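Pudstead Police Department
Open positions - Civilian staff

Evidence and Property Clerk (2 positions)

The Property Unit of the Pudstead Police Department is looking for two clerks to receive, store and return the items which officers bring in. This is a civilian job. You will not carry a weapon and you will not make arrests. Applications are open until the end of June.

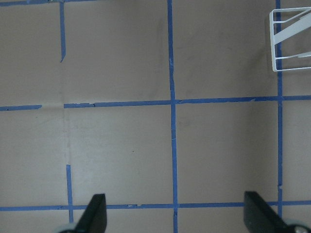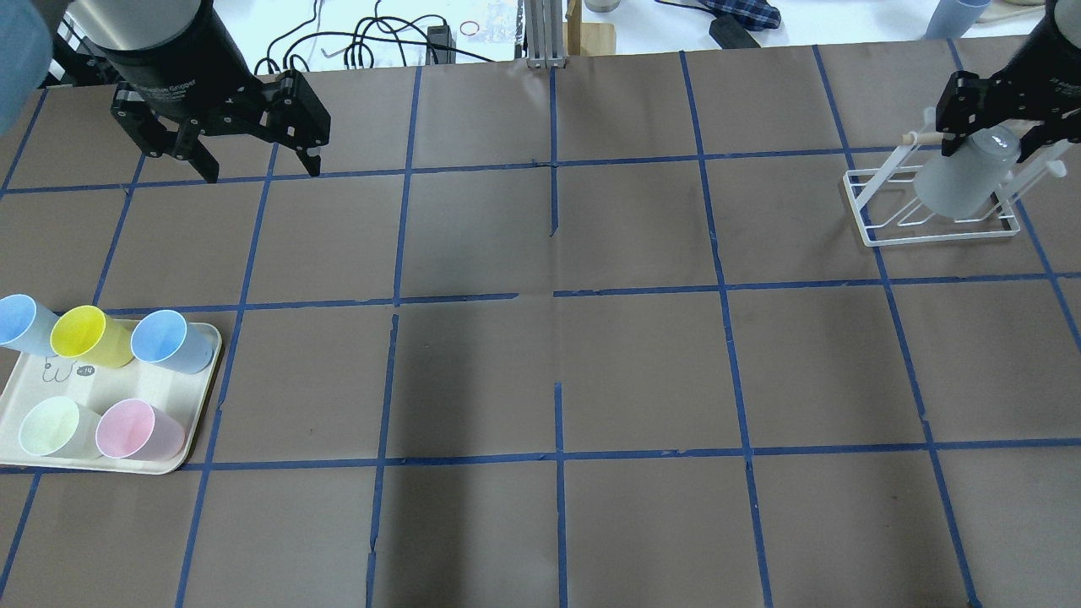
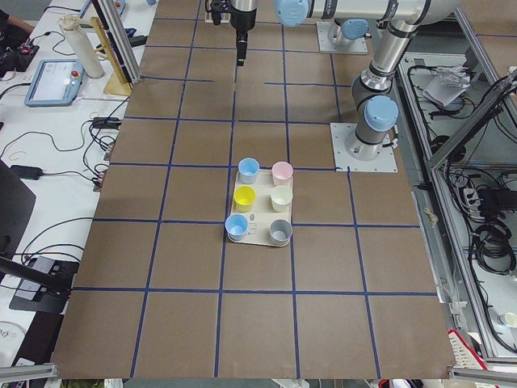
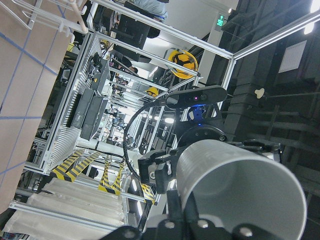
Godelieve Van Wijk

What the unit does

When an officer takes a bicycle, a phone, a knife or a bag of clothing from a crime location, this item must go somewhere. It comes to us. We give it a number, we write down its condition, we put it on a shelf or in a locker, and from this moment we must be able to say where it is and who has touched it. This can go on for years. Some cases close in a few weeks, and other cases are opened again long after the first officer has retired.

We also keep found property. People lose wallets, hearing aids, wedding rings and, one time, a complete set of drums. A good part of the work is to find the owners and to give these things back.

The unit receives some 900 items in a normal month. In summer it is more, mainly bicycles.

Your tasks

Receive items at the intake window and compare each one with the officer's form. If the form says three keys and the bag has two keys, you stop and you call the officer before you sign.

Enter every item in Grareo, our records system. You will learn it here, so previous knowledge of it is not needed.

Prepare items for the laboratory and for the court. You will drive a department van to the courthouse and sometimes you will wait there for a long time.

Return property to owners by appointment. Some of them are in a happy mood. Others have lost a family member and come to collect a coat or a watch. Please think about this before you apply.

Prepare the lists for disposal after the prosecutor has given permission in writing. No item leaves the building for disposal on the word of one person.

Testify in court when you are called. It does not happen often, but each clerk must be ready to explain under oath how an item was stored.

Who we are looking for

You have a high school diploma or an equivalent document, and a valid driver's license. You can lift 80 pounds together with a colleague, using the cart. You write in a clear way and your numbers can be read by another person.

Experience in a warehouse, a pharmacy, a library, a mail room or a museum store is very useful. The last clerk we hired came from a hotel laundry and she had no difficulty to learn the work. Experience with the police is welcome but gives no extra points.

A second language is a plus. Many visitors to the window speak Spanish or Tagalog at home and they are relieved when they can explain themselves.

Some of the items are unpleasant. There can be blood, there can be a strong smell, and there are photographs in the files that you may prefer not to have seen. You will have gloves, masks and good ventilation, and you can speak with the counselor of the department in working hours. We say it in the advertisement so that it is no surprise in the second week.

Hours and place

Full time, day shift, from 7:30 in the morning to 4:00 in the afternoon. The clerks take turns to be on call at night for serious cases. On-call nights are paid also when the phone stays silent.

The main property room is behind the station on Painemal Street. There is a second, smaller store for vehicles and large items at the Grisis yard, and you will work there when it is your turn. It is cold in winter. The bus stops at Painemal Street but not at the yard, so clerks go there with the van.

Pay and benefits

The position is in grade 11 of the city pay scale, and you start at the step that fits with your experience. Health insurance and the city pension begin with the first full month. Work shoes are paid by the department, one pair each year.

Background check

All candidates who receive an offer must pass a background check with fingerprints, and a drug test. An old conviction does not always close the door, depending on what it was and how long ago. A conviction for theft or for a false statement does. If you are not certain, please ask before you fill in the form. Your question will not be put in your file.

How to apply

Send the city application form and a letter of one page to the personnel desk, for the attention of Beathag MacLeish, or bring them to the front counter of the station. In the letter, please describe one situation where you discovered a mistake in a record, yours or another person's, and what you did then. We read this part with the most attention, and it may be from any kind of job.

Selected candidates will be invited for an interview with Sergeant Virgilio Castillo and me. After the interview there is a practical test of one hour, where you check a shelf against a list. You may use pencil and paper. Speed is not scored.

Candidates who are not selected will receive a letter also. If you applied last year you are welcome to apply again, but please use the new form, as the old one is missing the page for references.

Questions about the work itself can go to Eduardo Lacson in the Property Unit, who is at the intake window every morning until noon. For questions about pay, the form or an adjustment for a disability, please call the personnel desk.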